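3.2 Collecting demonstrations by remote control

Every demonstration in the Ondon set was given by an operator driving the arm through a small leader handle. We had planned to guide the arm by hand, as in the Guscombe study, but a person leaning over the table ends up in most of the camera views, and a policy trained on elbows tends to wait for one. Remote control cost us speed — a new operator needs a good many tries before an egg feels like an egg and less like a rumor. We kept 234 demonstrations out of 383 and threw out any with a pause longer than 2 seconds. Hesitation, it seems, is learned faster than grasping. Figure 4 shows the egg task, with the tray, the bowl and a few bystanders from the kitchen drawer.

Figure 4. The arm over the egg tray, with one egg in the gray bowl.

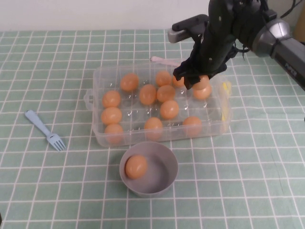
Why were demonstrations with long pauses removed?
The policy copies whatever it is shown, and a long pause teaches it to stand still.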